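Sosina Kumsa
@sosinakumsa

Replacing the covering on the back panel of the shop display. Notes as I go, mostly so I remember the order next time.

1/ Old covering was plain white vinyl, ten years on the panel. It came off in strips with a hair dryer and a plastic scraper. Adhesive residue took longer than the vinyl did. Citrus remover, wait, scrape, repeat.

2/ New one is a printed red brick pattern from Kongkaew. I ordered 300 cm and the panel needs less, but pattern repeat eats material. On this print the repeat is 65 cm, so every drop after the first loses part of a repeat to matching.

3/ Check the roll numbers before cutting. Ghada Awwad had two rolls from different batches on her job in March and the mortar lines were visibly creamier on one side of the seam. Mine match.

4/ Surface prep: washed with sugar soap, rinsed, left overnight. Filled the old screw holes and sanded flush. Printed brick hides a lot of color variation but it doesn't hide a bump.

5/ Set a plumb line for the first drop and ignore the edge of the panel. My panel edge is out by 4 mm top to bottom. Staggered courses make any lean obvious.

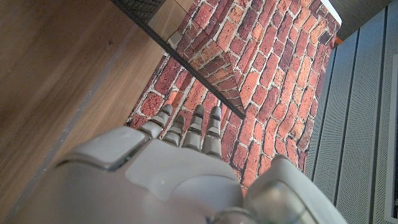

6/ Seams: cutting along the mortar lines instead of straight down gets rid of the vertical joint through the middle of a brick. Slow, 20 minutes per seam with a fresh blade. The pale lines are forgiving, the dark maroon bricks are not.

7/ Lemlem Derese asked about finish. Matte. Gloss brick reads as plastic from across the room, and the mottling in the print disappears under any reflection.

8/ Total cost 88 with blades and filler. The Povlow textured version was nearly double and collects dust in the relief.

9/ Left to do: trim at the top, and the strip along the side where the print meets the gray paneling. Undecided between a thin cream bead and a bare butt joint. Ibsa Shiferaw votes bead. Will post measurements once it's in.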